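Chapter 4
What the Visitor Sees

In April a class of 48 students from Wilbridge went by bus to an open day at Valtonen, a firm that builds machines for folding laundry. They were shown a robot arm that picked up a hand towel, shook it once, laid it flat and folded it in half and then in half again. It did this 2 times. The visitors clapped. On the ride home most of them agreed that hotels would soon have no use for people in the laundry room.

One student, Isla Gourlay, had written down what happened between the first towel and the second. Her notes are short. A man came out from behind the barrier, took the folded towel away, and put down a fresh one with a corner pointing toward the arm. He smoothed that corner with his thumb. Then he went back behind the barrier and the talk went on.

Her notes are a good place to begin, because this chapter is about the gap between a demonstration and a result. A demonstration tells you that a thing happened at least once, in a room picked by the people who wanted it to happen. That is worth knowing. It says very little about what the machine will do on a Thursday night with a cart full of damp sheets and one worker on shift.

We do not mean that the people at open days are dishonest. The man with the thumb was not hiding anything, and when Gourlay asked him about it he told her the arm needed to find a corner and he was helping it along. It was in plain view. The trouble lies with the audience, who came to watch a robot and so watched only the robot. Stage magicians have made a living from this for a long time.

Cloth is an especially good subject for the skeptical visitor. A box has a top and a bottom and keeps them. A sheet dropped on a table lands in a different heap every time, with its corners tucked under and its edges doubled over. Engineers who work with stiff parts can often say exactly where the part is before the machine moves. With cloth they usually can't, and a good deal of the work goes into getting around that. When you see a cloth demonstration go smoothly, ask who put the cloth there, and how.

Edeltraud Holzer, who ran hotel laundries in Murkby before she began teaching, gives her students a rule for these visits: ask to see number 104. She means that the first few tries are for guests, and that you learn more from whatever is on the table late in the day, after the host has stopped talking. At Valtonen she got partway. Her host, Konrad Lüthi, let her group stay on past the official program and watch the staff work with a white sheet, and he answered questions while they did it.
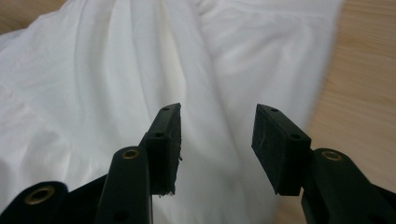 Lüthi was more open in that hour than in the talk. Asked how often the folding failed, he said it depended on what you called a failure, and then, to his credit, he kept going. A fold that came out crooked was counted as a success. So was one where the arm needed a second grab. A towel on the floor was a failure. Holzer asked whether the figures in the brochure used the same rule. He thought so but was not sure - the brochure had been written by another department.

Keep that answer in mind as you read the case studies in this chapter. The first, on the Cerkedar sorting line, has a success rate printed on its first page and no definition of success anywhere. Deepak Kaushik's reply to it, printed right after, asks for one in his opening sentence. Read both before you decide which of them you trust, and write down what you would have asked to see if you had been standing in the room.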